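Feb 17, 2020

# In defence of the washing-up

My sister-in-law has bought a dinner service. It came in a crate, from a firm called Flekero, with a booklet. The booklet has a chapter on storage and another on what it calls "the journey of the table", and I have read both, as I was shown them before I was given anything to drink.

I have nothing against nice things. I own a couple. But somewhere in the last few years the plate stopped being what your dinner arrives on and became a statement about the sort of person who would serve you dinner. There are plates for sharing and plates for grazing. There are plates with a lip so high that they are plainly bowls, and bowls so flat that soup makes a run for it. Biljana Vidmar, who has fed me more often than anyone outside my family, calls the whole business "crockery for people who eat out".

She has a point. Restaurants began it. First they took the food off plates altogether and gave it to us on slates, on bits of floorboard, in small buckets. Then, having trained us to be grateful for a rim, they gave the plates back and put the prices up. I once had a pudding at a place called Trarero that came on a roof tile. I couldn't say whether it was a good pudding. I was busy keeping it off my lap.

The home version is quieter but goes on longer. You buy a set for 8, though you know 3 people you would willingly cook for, and then the set has to be protected from use. It goes on the high shelf. The old plates, the ones with the chips and the fork scratches, carry on doing all the work, like the one person in an office who knows how the boiler timer is set. At Christmas the good ones come down and everybody is told to be careful. By the end of December they are back up again, and the household breathes out.

My grandmother did the same, I should admit. She had a wedding set of which 7 dinner plates survived, and she was married for 50 years, so that is a fairly low rate of loss. She was proud of it. I inherited them, and for a long time I was proud of it too, until I worked out that we had all eaten off them perhaps once a year, in our smartest and least comfortable clothes, in a cold room. Every happy meal I remember in that house was served in the kitchen on something from the market.

So I brought the wedding plates down. I use them for toast. One went in the first month (my elbow, a tap, a short silence), and I felt dreadful for an evening and then felt much better. A thing that has been broken at breakfast has at least been to breakfast.

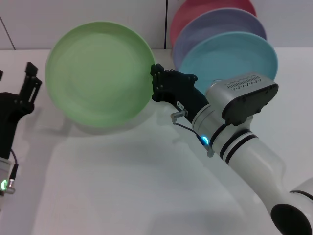
What I would really like back, though, is the washing-up. I know how that sounds. I have met people who own dishwashers and they seem perfectly happy, if a little defensive about how to load the cutlery. But a machine asks very little of the guests. Mateja Mladenović and I became friends over a sink, twenty minutes after deciding at the table that we couldn't stand each other. It is very hard to keep up an argument about rents with someone who is handing you a wet saucepan. You have to look at the saucepan. By the time it's dry, you have usually forgotten your second point and started asking about their mother.

Nobody is at their best across a dinner table. The lighting is too flattering and the chairs all face inwards. At a sink you stand side by side, looking at a window with nothing in it, and you say what you came to say. I have been told of two engagements and one divorce that way, and in each case I was given something to hold.

My sister-in-law's service can't go in the dishwasher, as it happens. The booklet is firm on the matter. It can't be stacked without the felt circles either, and she has lost the felt circles. We ate off the old plates in the end, with the crate standing open in the hall so that people could admire it on their way to the bathroom. The fish was very good. I dried.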